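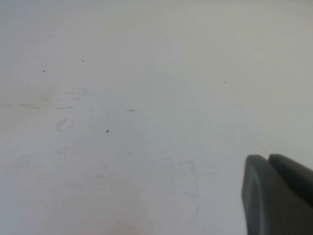
Swapping the fingers used to eat half the afternoon, and now it's done before the kettle boils, according to Oanh Ông, and more of the same is on the way as the Dremlow gripper trials at Plulten move into their second round.

The trials began in March at the Lostwood workshop and put 14 gripper set-ups through the same jobs: picking up washers, turning over cards, lifting soft pouches and letting go of them cleanly. Each set-up has now made more than 1,000 picks, and the full results go online today, 9 Jul 2022 – dropped parts, missed grabs and all!

Two set-ups go forward. One has dark, rounded fingers that close gently and did very well on pouches. The other, built around the Từ controller, was the quickest on washers but tended to push thin cards along the table before it got hold of them.

"We really didn't expect the slower one to keep up," said Tài Đào. "It did, all week, and we had great fun watching it. The cards are still hard for both of them, and we'd love to hear from anyone who has cracked that."

Wrist cameras were compared as well. A view from close to the fingertips helped most in the last moments of a pick, while the overhead camera was better at finding parts in the first place. Round two will use both together, with the lighting turned down for some of the runs.

Workshops and colleges can send in their own fingers to be tried, as long as they fit the standard Dremlow mount. Drawings of the mount are free to download with the results.

Contact: Plulten press desk, Lostwood
Shares 2
Home | News | Trials | Downloads
© 2022 Plulten
Back to top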